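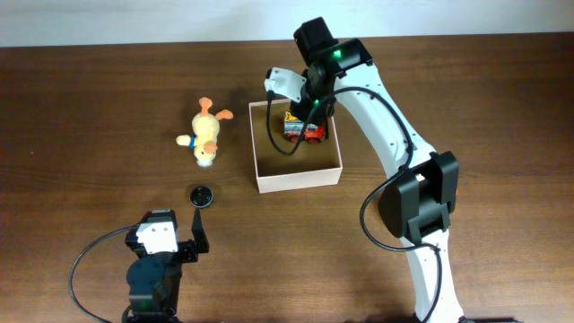 Vandoretti的桌上机器人
@vandoretti_desk
2018年7月19日 星期四

1/ 又到了跟大家唠叨进度的时候啦。上次说想教机械臂"收玩具进盒子",好多朋友留言问到底怎么教,是写程序还是拿手掰。今天就慢慢讲,讲得长,大家泡杯茶慢慢看,想到哪儿我就说到哪儿了。

2/ 先说桌上的两位主角。白色那只大的,我叫它Skidano,干活的是它;左下角黑色的小个子叫Vlad。名字都是随口起的,叫着叫着就改不了口了,现在连标定文件都是按这两个名字存的。

3/ 任务本身很朴素:桌上有什么就夹什么,送到那个没盖子的方盒里,松手,回原位,算一条。红色小玩具车、黄色毛绒鸭子、黑色小圆片,三样东西三种脾气,下面一个一个说。

4/ 小车最好教。它是硬的,形状又规整,夹爪合到哪儿就是哪儿,我第一个下午基本都在录它。新手朋友如果也想试,真心建议从这种硬邦邦的小东西开始,录几条就有信心了,心情也好。

5/ 鸭子就难多啦!毛绒的东西一夹就变形,夹肚子和夹翅膀完全是两回事。我现在是每录一条就换个姿势放,趴着、侧着、像图里这样两脚朝天躺着,都录。一开始我总把它端端正正摆好,结果训练出来的模型只认得端正的鸭子,歪一点就对着空气夹,看得我又心疼又想笑。

6/ 黑色圆片是我自己给自己找的麻烦。它又矮又贴桌面,夹爪得压得很低才够得着边。我的手一紧张就容易往下多按一点,录出来那一段就是一顿一顿的。这种我一般都删掉重来,舍不得也得删。

7/ 再说怎么"教"。我两种办法都用。一种是手把手,电机松了力,我扶着手臂把路线走一遍,它把每个关节的角度记下来,再自己放一遍。好处是手感特别直接,几分钟就能有个样子。坏处是我的手和袖子全在画面里,以后要给模型看图像的话就不太好用。

8/ 另一种是遥控,我坐在旁边操作,手臂在那边跟着走,画面干净很多。代价是隔了一层,夹没夹住全靠眼睛看,力气大小心里没数。刚开始那几天我老是夹空,后来学会了先停半拍,看清楚再合爪,成功率一下就上来了。

9/ 这个"停半拍"后来又给我惹了事。你停,它也学着停,有一版模型走到盒子边上就悬在那儿想心事,我等了好久都不松手。后来我把停顿明显太长的条目挑出来删了,又补录了一批利落的,才慢慢好转。所以说录的人什么习惯,它就什么习惯,跟带小孩真有点像。

10/ 数据方面,从四月开始到现在,攒下来能用的一共1,090条,每条大约60秒。听起来不少,其实里面小车占了一大块,鸭子和圆片都偏少,接下来主要补这两样。录的、删的、整理的,全放在一个叫Nilameo的小工具里,是我自己写的,界面丑得很,但是能一边看回放一边按键打标签,对我来说够用了。

11/ 有朋友问标签都打什么。我打得很简单:成了、没成、成了但是难看。第三种最有意思,比如东西是进盒子了,可路上蹭到了盒壁。这种我先留着,单独放一堆,等以后想明白了再决定要不要拿去训练。要是哪位有经验,特别想听听你们是怎么处理的。

12/ 说到盒壁,多讲一句盒子的位置。我以前每次都摆在同一个地方,还拿铅笔在桌上点了记号,觉得自己可严谨了。后来有一回擦桌子,顺手把盒子挪开了半个手掌,模型就把小车稳稳当当地放在了盒子外面……现在我每录一小组就挪一挪盒子,转一点角度也行,记号也擦掉了。

13/ 线也是个老大难。夹爪那头的黑线要留够余量,不然手腕一转就绷住;留多了又往下垂,一圈耷拉到盒子里去。我试过用扎带固定,转几下就松。这周打算沿着上面那节手臂走线,试好了再来跟大家汇报,希望别又是白忙一场。

14/ 给想入门的朋友几句实在话。一次别录太久,我录到后来手就飘了,第二天回看全是歪的。录之前先空走两趟,找找感觉。还有就是当天录的当天看,隔了2天再看,我自己都想不起来那条为什么要那么夹。

15/ 对了,上次有人问两只手臂能不能配合着来,比如一只把鸭子递给另一只。能想,还没敢录哈哈。一个人同时管两边,脑子真的转不过来,我先在纸上把动作拆一拆,分清楚谁先动谁后动,再找个不赶时间的周末试试看。

16/ 今天就先唠到这儿,晚上还想再补一组鸭子。大家有问题直接在下面留言就好,我看得慢,但是都会看。想看Nilameo怎么打标签的也说一声,人多的话我下次录一段屏幕给大家。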